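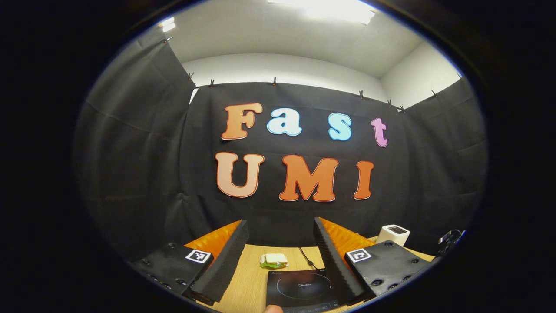

Le récital classique perd son public, et on nous répète que le décor le ramènera. J'en doute. Un rideau noir avec des lettres découpées, orange et bleu clair, ça habille un fond de salle, ça ne fait pas mieux entendre un Schubert. Au Kustside, la jauge est de 100 places : 70 occupées en novembre, scénographie comprise.

Passer au programme Dulow. 12 minutes de présentation avant la première note — trop long. Demander à la salle qui a lu la notice.

Finir sur le prix du billet, 20 euros.

3 commentaires · 12 partages

Accueil > Musique > Conférences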